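Chapter 4
A Place for Small Things

Before you start
By the end of this chapter you should be able to sort a mixed lot of small parts into groups that make sense, choose a container that suits them, and write a label another person can follow without asking you.

Key terms: compartment, divider, sorting rule, overflow, label

When Kiran Jaiswal took over the repair counter at Wevetitz, a little shop on the corner of Cludden Street that fixed sewing machines, lamps and just about anything else with a screw in it, she inherited a coffee can. You may have one like it at home, or your grandparents may. It held screws, washers, springs, a few buttons, two keys that fit no lock in the building, and at the very bottom a layer of gray dust that had once been something useful. The shop's owner, Mr. Bañuelos, was fond of that can. Everything was in there, he liked to say, and he was quite right, everything was!

The trouble came when a customer was standing at the counter waiting. Kiran would tip the can out onto a tray, spread the pile with her fingers, and go looking for one short brass screw among what she guessed were 1,000 other pieces. One slow afternoon in February she timed herself, just out of curiosity, and found she had spent 19 minutes hunting for parts for a single lamp. The repair itself took 12. She wrote both numbers on the back of a receipt and taped it to the wall, where it stayed for years (it had gone quite yellow by the time she told us this story).

What she did next is really the subject of this whole chapter. She didn't run out and buy a cabinet. She sat down with the pile and asked herself which pieces she reached for most, which ones she mixed up, and how many different kinds she truly had. Only after that did she think about boxes.

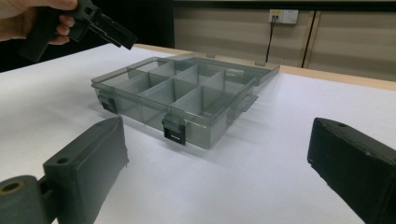

Figure 4.1 An open organizer box with eight compartments in two rows of four.

A box of this kind is a fine place for a beginner to start, and we will come back to it several times in the pages ahead. Notice that the plastic is see-through, even with its smoky tint. Notice too that the compartments are few enough to keep in your head. Eight kinds of things is a comfortable number to learn by heart, and if your own pile seems to want some 30 kinds, you will probably find, once you have worked through Section 4.2, that several of them can share a space quite happily.

You might also look at the latches along the front. Small parts travel, and they travel most when a lid is left unfastened, so it is worth getting into the habit of closing a box completely before you carry it anywhere, even across the room. We will have more to say about lids, and about what happens to washers when dividers don't reach all the way up, in Section 4.3.

Try it yourself
Find a drawer, jar or can of mixed small things at home, and ask permission if it isn't yours. Empty it onto a tray with a raised edge. Without sorting anything yet, write down the first three groups that come to mind. Keep your list, as you will need it for the Plalitz method at the end of Section 4.1.

4.1 Choosing a Sorting Rule

A sorting rule is simply the question you ask of each piece as you pick it up. How long is it? What is it made of? Which job is it for? Any of these will work, but you have to settle on one and stay with it until the tray is clear.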